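Ticket 627: Parkier wrist camera kit, exposure drifts during fabric picks
Status: Closed
Product: Parkier starter kit (arm, gripper, wrist camera), trial unit

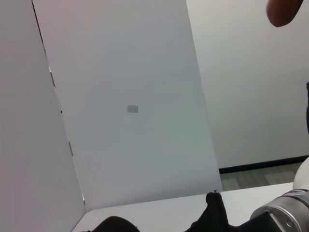 Nabila Tarigan: Before you change anything, check whether auto exposure is still on. It ships on. With white panels behind the work the camera sets itself for the background and dark cloth goes to a flat black patch, so the pick planner loses the folds.

Reply from site: It was on. Turned it off in the Jirenel console under Camera > Manual and restarted the service. Brightness now holds, but the planner still rejects black items. Grey and coloured cloths are fine. Error is "no grasp candidate" each time.

Nabila Tarigan: Manual mode starts at the factory value, which is too short for dark fabric. Raise exposure to 8 ms and leave gain at 2. Then rerun the background step. The old background was saved under auto and won't match.

Reply from site: Done. The background step failed the first time with "arm not parked". Parked it from the console and it went through. Black cloth now gets candidates, mostly on the raised folds. Picks are slower than the coloured ones. Is that expected?

Nabila Tarigan: Yes. The planner takes a second look when contrast is low. You can turn that off, but I'd leave it on while you're evaluating. Also keep hands out of the camera's view during the background step, or they get saved into it.

Reply from site: Understood. Left the second look on and redid the background with everyone back from the table. We'd like to know if manual exposure survives a firmware update, as the quote we have is for the kit plus the Purba support plan and we don't want to redo this every time.

Nabila Tarigan: It survives minor updates. A major update resets it, so export the camera profile first. The export is included with the kit, no plan needed. The event log holds 2,000 entries, so save that too if you want the errors from this ticket.

Reply from site: Profile exported and log saved. OK to close.

Related tickets
Gripper won't home after power loss
Jirenel console shows camera offline
Moving a saved profile to a second arm
Purba plan: what is covered during a trial

Contact Tumberg Support | Copyright Tumberg | Back to top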